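Company News | Home & Bath

Skikance Opens Bathroom Fittings Showroom in Drarville

DRARVILLE - Skikance, the bathroom furniture maker, will open a showroom on Walczak Street in December, its first outside Erthorpe. The showroom covers 2730 square feet and will carry the company's full line of vanities, basins and faucets, along with storage cabinets and shelving sold separately.

The company has made bathroom furniture in Erthorpe for 14 years. Until now, customers in Drarville have ordered from the catalog or through local plumbing suppliers. Skikance said catalog orders will continue, and that anyone with an open order can switch to showroom pickup at no charge.
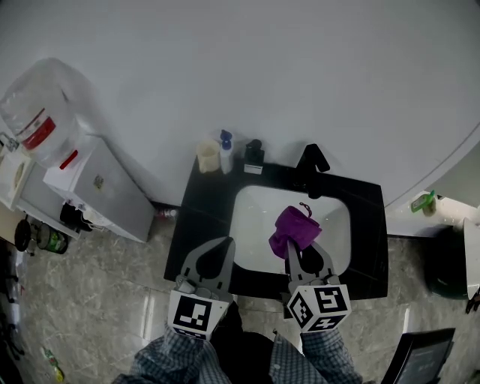
Vanities make up most of what Skikance sells, and the new showroom gives them the largest share of the floor. Black remains the most requested finish. Many buyers pair it with a white rectangular basin and a black faucet, and they want space along the back by the wall for the things that get used every day - a cup, a pump bottle, a soap dispenser. The company also hears from customers who plan to wipe the basin down with a cloth daily and ask how the finish will hold up. Staff at the showroom will have care sheets for each finish and can order replacement parts for older models.

The showroom will offer a free planning service. Customers should bring the width of the wall, the distance from the wall to the door swing, and the location of the water supply and drain. A session takes 50 minutes and can be booked by phone or at the counter. Installation is not included in the price of any vanity, but the showroom will keep a list of licensed installers in the area.

Delivery within Drarville starts at the same time as the opening. Orders to other addresses will ship from the Erthorpe plant, as they do now.

The showroom is at 218 Walczak Street, with customer parking behind the building. It will be open from 9 a.m. to 6 p.m.

Filed under: Showrooms, Vanities, Drarville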